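Kohei Hirano has rented the same flat above Hamada for nine years, and he says the kitchen is the only room he has ever bothered to arrange. It is small. The sink is under the window, the counters meet in the corner, and the table takes up most of what is left.

"I eat there, I pay bills there, I peel things there," he says. "If the table is a mess I don't cook."

He used to keep his chopsticks in a drawer with everything else. They rolled to the back and he ended up using the same two pairs. Last October he bought a holder at the Musatden market for 90 pence and put it on the table.

"I wash them, I stand them up, and that's it. I should have done it years ago." 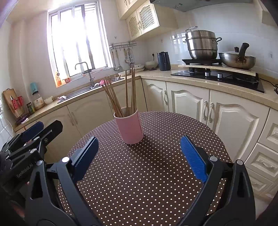 The chopstick holder on Hirano's kitchen table.

The spotted cloth came from his aunt. He likes it because crumbs hardly show, though he admits this means he shakes it out less often than he should. A round table was his own choice. The square one he had before caught his hip every time he turned from the sink.

Hirano writes a column on small kitchens for the Cindel newsletter, and the piece on chopsticks brought in 131 letters. Most asked about washing.

"Warm water, a bit of soap, no soaking," he says. "Let them dry before you put them away. Mine are plain wood and they don't last for ever."

He is less strict about the counter. Jars stay out if he uses them every week. He has been meaning to put up a shelf since spring.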